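Verano Launch Monitor by Jerkivau

Golf > Practice Gear > Launch Monitors
Reviewed by the shop. Last checked June 7, 2018

Price: $500
Ships in one box with charger, tripod and carry pouch
Color: gray only

We were slow to stock the Verano. Every spring another small box shows up that promises tour-level numbers for the price of a driver, and most of them go back to the maker with a polite note. This one stayed. That doesn't mean you should believe everything printed on the carton.

What it is

The Verano is a radar unit that sits on the ground behind the ball. It measures ball speed and club speed, and from those it works out carry distance and smash factor. It also gives you a launch angle, and we'll get to that. Readings go to a small screen on the unit and to the Vikero app on your phone.

What the maker claims

Jerkivau says the Verano is "accurate enough for any serious player." Accurate enough is doing a lot of work there. The carton doesn't say how the testing was done, what ball was used or who was swinging. We asked, and got back a brochure.

So we hit balls with it, mostly on a flat grass range with mid irons and a driver. Ball speed was steady from shot to shot and agreed well with the big unit in our fitting bay. Carry was good on straight shots. On a hard slice it was generous, as radar boxes in this price range tend to be, and it handed out yards that the ball on the grass hadn't earned.

Launch angle is the weak spot. The Verano doesn't measure it directly. It makes an estimate from the club you tell it you're using, and if you forget to switch from 7-iron to wedge, the number means nothing. Spin isn't measured at all. The app shows a spin figure anyway, in smaller type, and we'd ignore it.

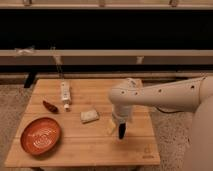 Will it work indoors?
With enough room, it will. The unit needs eight feet behind the ball and at least eight more between the ball and the net, and a low ceiling or a metal garage door close by can throw off the readings. Measure the space before you order.

Battery and memory

The battery lasted us a full afternoon on the range and part of the next morning. Charging is slow, so plan on overnight. The unit stores 400 shots before it starts writing over the oldest ones. The app holds 3,000, and after that you're asked to pay for the Vikero Plus plan. You can export your shots to a spreadsheet for free, which is what we'd do. The export button is under Settings, then Account, then My Data.

About that app

Vikero is fine for looking at averages. The "practice score" is another matter. It gives you a mark out of 100 for each session, and we couldn't find out what goes into it. One of our better sessions scored 70. A bucket of lazy half wedges beat it easily. Turn the score off if that kind of thing gets in your head.

There's also a swing tip that pops up after every ten shots. The tips are general ("try a smoother tempo") and seemed to come up no matter what we hit. A lesson with a decent teacher will do more for you.

Verano or Cai?

Jerkivau also makes the Cai, a cheaper unit with the same radar and no screen. It runs only through your phone. We hit the two side by side and couldn't find a difference in ball speed worth talking about. If you always have your phone out at the range anyway, the Cai is the better buy. The Verano's screen is easy to read in bright sun – that's the main thing the extra money gets you.

Who should buy it

Players who want to know how far each club really carries, and who will write those numbers down and use them on the course. Gapping your wedges is a good use for it. So is checking whether that new driver is any longer than the old one, though you may not like the answer.

Who should skip it

Anyone working on spin or shot shape, and anyone hoping it will fix a slice.

Returns and warranty

You have 30 days to send it back, opened or not, as long as everything is in the box. The maker's warranty is one year and covers the unit and charger. It doesn't cover damage from a golf ball, and that seems a bit rich for something made to sit on a driving range. Keep it behind you, use the short tripod and don't leave it out in the rain. The port cover on the back is thin rubber and we don't trust it.

Spare chargers and pouches are sold separately. The pouch that comes with it has no padding to speak of.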